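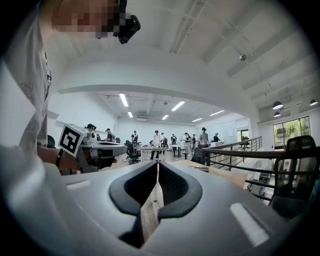 Prurudard Dental opens second office

31 July 2024

Prurudard Dental will open a second office on Mughal Street next month, with 16 treatment rooms and evening hours for cleanings and checkups. The practice has 1347 patients on its books, and 300 of them have asked to move to the new address. 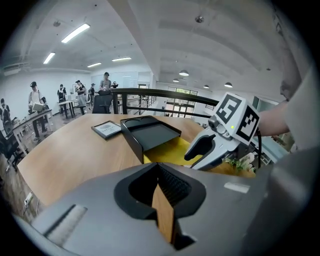 New patients will fill out their forms before the first visit, either online or by mail. Office manager Ignacio Zapata said the change should cut time at the front desk. Small framed cards with a dark border, like the one on the light wooden table, will be set out in the waiting area with the office phone number and billing hours.

Barry Kettle, the lead dentist, said the office will take children from age three. Root canals and implants will stay at the Vunier location until December, when a second surgical room is due to be ready.

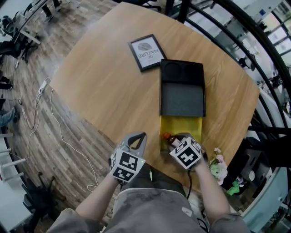
A black picture frame and an open black box on a rounded oak table.

Appointments can be booked by phone starting next week.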